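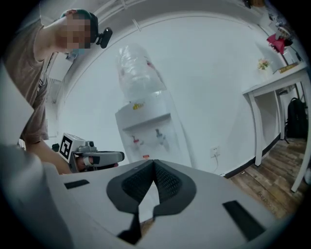 Where do you fill up a water bottle at Arnus?
At the white dispenser by the wall. Bring your own cup; the communal mugs have gone to live on other people's desks.

The Back Room, Toser Street

Our least glamorous room. White walls, white ceiling, light the colour of skim milk. We've been here 5 years and the decorating budget remains a rumour. Kettle's down the hall, 11 steps if you're thirsty.

Updated 28 October 2021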